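Print this article
E-mail this article

Noreen Orakzai has run the weighing room at Tomeo for long enough to remember when every sample was logged by hand. Since March, part of that work has gone to two robot arms.

"The task is dull," she said. "Beaker on the pan, wait for a stable reading, beaker off. We do 3,000 of those in a busy stretch." 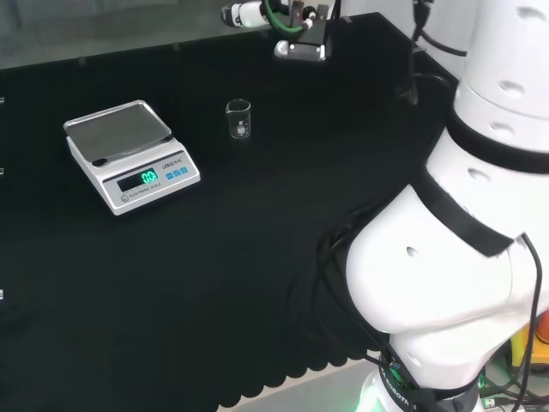

The weighing station, with the scale reading zero.

Faisal Ghumman, the technician who sets up the station, said glass took most of his time. Clear walls give the cameras little to work with, and grip force has a narrow range.

"Too little and it slips. Too much and you are sweeping up," he said. "I spent 142 hours on the grip settings alone."
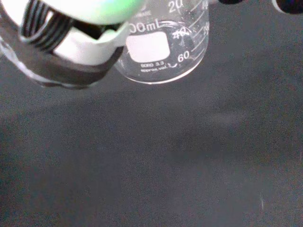 A borosilicate beaker at the gripper, seen from the wrist.

No jobs were cut, according to Orakzai, but the jobs changed. Two analysts moved to method checks. Bushra Mughal, one of them, has mixed feelings.

"My wrists are better. I do miss knowing each sample," Mughal said. "Now I read a log, and I look at the ones it flags."
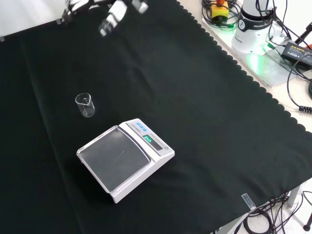

Beaker and scale on the black cloth, gripper raised.

Staff still check the scale's calibration by hand at each shift change. Orakzai wants that kept. Ghumman would automate it next, and the two have agreed to review the question after another 700 runs.

Print this article
E-mail this article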